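Inicio · Sobre mí · Recetas · Casa · Archivo · Contacto

Última actualización: enero

La cesta de la fruta de mentira (y todo lo que salió del armario)

Llevaba desde antes del verano diciendo que iba a vaciar el armario del pasillo, y por fin me puse. Quien me lea desde hace tiempo ya sabe de qué armario hablo: el de la puerta que no cierra bien, donde va a parar todo lo que no tiene sitio. Las telas, las bolsas, los adornos, los juguetes de cuando mis sobrinas venían los veranos enteros. Abrí la puerta, me cayó encima un rollo de papel de regalo y me lo tomé como una señal.

Mi método (si se le puede llamar así) es sacarlo todo primero. Ya sé que hay quien recomienda ir balda por balda, y mi amiga Retno Tarigan me lo repite cada vez que hablamos, pero yo si no veo el montón entero no me lo creo. Total, que a las diez de la mañana tenía el pasillo impracticable y estaba sentada en el suelo leyendo las instrucciones de una yogurtera Bredley que regalamos hace años. La yogurtera ya no está, las instrucciones sí. Trece páginas en cuatro idiomas, y me las leí casi todas.

Lo primero que cayó fue el papel: garantías caducadas, un catálogo de cortinas de Mornura, los planos de una estantería que nunca llegamos a montar. Todo al contenedor azul sin pena ninguna. Después las bolsas, que son mi debilidad. Guardo bolsas de todo. De tela, de papel con asas bonitas, de esas transparentes con cierre que vienen con cualquier cosa y que siempre pienso que me van a servir para un viaje. Encontré 40 de las transparentes, metidas unas dentro de otras como si estuvieran criando. Me quedé con 14 y ya me parece una barbaridad, pero las uso muchísimo: para los botones, para los cables, para los restos de lana, para las piezas sueltas de los juegos de mesa.

Y luego apareció la fruta. ¡La fruta! Se me había olvidado por completo que la teníamos. La compramos en Marino, el bazar de la plaza, un verano en que las niñas se empeñaron en montar una frutería en la terraza. Abrían a las cinco, después de la siesta, y cobraban unos precios de escándalo. A mí me llegaron a pedir 300 euros por un racimo de uvas, y encima me dijeron que no tenían cambio. Pusimos una tela a modo de toldo, sujeta con pinzas de la ropa, y mi hermano hacía de cliente pesado que lo toca todo y no se lleva nada. Se peleaban por la caja registradora, que era una lata de galletas.

Así que en mitad de la limpieza me puse a lavar fruta de mentira, que es una cosa que recomiendo a cualquiera que necesite no pensar en nada durante un rato. Agua templada, un chorrito de jabón y un cepillo de dientes viejo para los racimos, que entre bolita y bolita cogen una roña tremenda. Probé también el espray Prultamix que tenía debajo del fregadero y no me convenció, deja un olor fuerte que tarda en irse y para algo que van a manosear unos niños prefiero el jabón de toda la vida. A secar encima de un trapo, con la ventana abierta, y después otra vez a la cesta.

Porque la cesta también se queda, eso lo tuve claro enseguida. Mi madre dice que las cestas de plástico son feas y que en un salón no pintan nada, pero a mí ese amarillo me alegra la vida. Además pesa poco, se limpia con un paño y tiene asas que se pliegan, con lo cual se puede meter en cualquier balda sin que estorbe. Yo he tenido cestos de mimbre preciosos que al tercer año soltaban pelillos por toda la casa — nunca más.

Con las telas fui menos valiente. Tengo una rosa grande que no sé ni de dónde salió y una azul, y las dos están arrugadísimas, y ninguna sirve para nada concreto. Las iba a dar. Luego pensé que la rosa podría hacer de mantel en un cumpleaños, y la azul para envolver cosas delicadas, y ya sabéis cómo acaba eso. Siguen en casa. Las he puesto en la balda de arriba con la promesa de que, si en un año no las he tocado, se van. (La misma promesa la hice con los moldes de magdalenas con forma de estrella, y ahí siguen, en la cocina, tan panchos.)

Lo que más tiempo me llevó fue lo pequeño. Cordones, lazos, etiquetas, una pulsera rota, llaves que no abren ninguna puerta nuestra. Vacié una caja de zapatos entera encima de la mesa y fui separando por puro instinto, sin categorías serias: esto con esto, aquello ya veremos. El montón de «ya veremos» acabó siendo el más grande de todos. Paré a las dos a comerme un bocadillo de tortilla de pie, mirando la mesa, y seguí hasta que se hizo de noche.

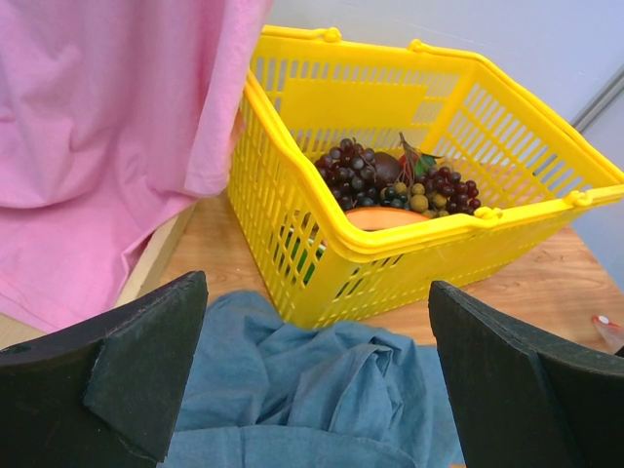
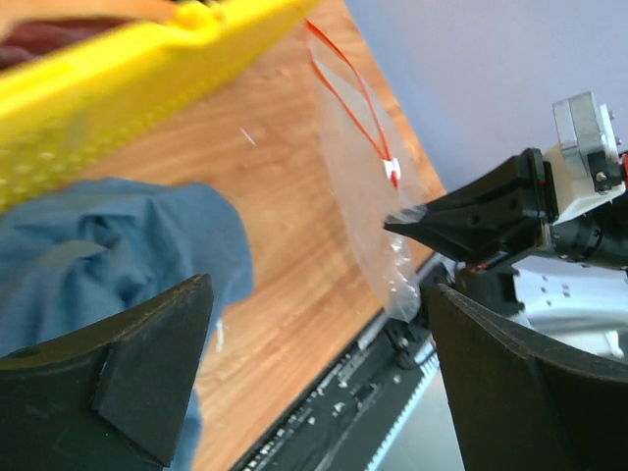

La fruta en su cesta amarilla y, en la segunda, una de las bolsas transparentes con su cordoncito rojo.

Me falta la balda de abajo, que es la de las herramientas y los botes de pintura, y esa la dejo para cuando venga mi hermano, que la mitad es suya aunque diga que no. Si alguien quiere moldes con forma de estrella, que me escriba y se los guardo. Y si tenéis algún truco para que la puerta del armario cierre de una vez, dejádmelo en los comentarios, que ya he probado a calzarla con un cartón doblado y aguanta dos días.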